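A Month of Low Light at Bondovton

November is when most people round here put their cameras away. The car park at Bondovton Water is half empty, the café shuts at three and the light has gone not long after. For landscape work it is my favourite month of the year.

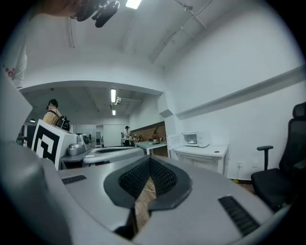

Words: the Outdoor Photography desk
Filed under: Landscape, Seasons

The reservoir sits in a shallow bowl, with Teixeira Wood along the north bank and open grazing on the other side. Cold air drains down off the fields overnight and settles on the water. If the sky has been clear and the wind stays under a breeze, there will be mist by dawn. It lies low, often no higher than the fence posts, and the tops of the oaks stand clear of it.

I try to be on the dam before first light. The path is paved as far as the valve tower and then turns to mud, so wellingtons are better than boots. From the tower you look east along the full length of the water. The sun comes up behind the wood at this time of year and it takes a good while to clear the trees, which gives you a long spell of soft, even colour to work in.

Most of my pictures were taken at ISO 400 with the camera on a tripod. I used a short zoom for the wide views and something longer for picking out single trees on the far bank. Mist fools the meter and the pictures come out grey, so I add a little exposure and check the histogram. I don't bother with a graduated filter here. The sky and the water are usually close enough in brightness to manage without.

The tripod was a Muvow, on loan for the month. It costs 1,498 euros with the head, which is a lot of money, and it is heavier than I would like on the walk in. It did stay put in the mud. My own bag is an old Hivent that cost me £69 second-hand, and the zips still work.
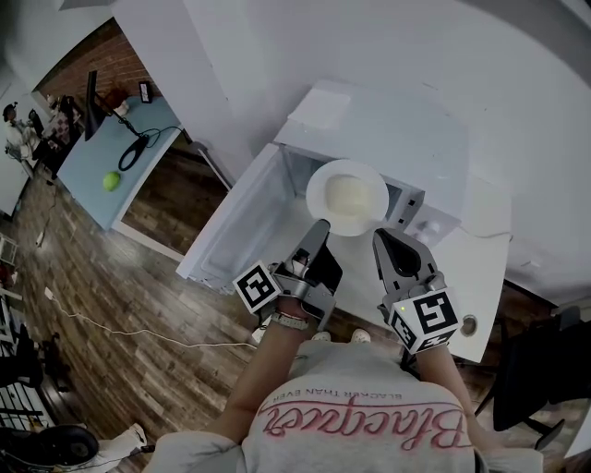 Getting there and where to stand

Park at the dam end. The gate is open from 6 am and there is no charge before nine. There are three places I go back to: the valve tower for sunrise, the old jetty for reflections, and the stile at the corner of Teixeira Wood for looking back across the valley once the sun is up.

Frost makes the jetty boards slippery, so take it slowly. Gloves with fold-back fingertips are worth having, and so is a spare battery kept in an inside pocket. The herons feed in the shallows by the inlet and will put up with a quiet person at a fair distance. Dogs need to be on a lead past the second gate.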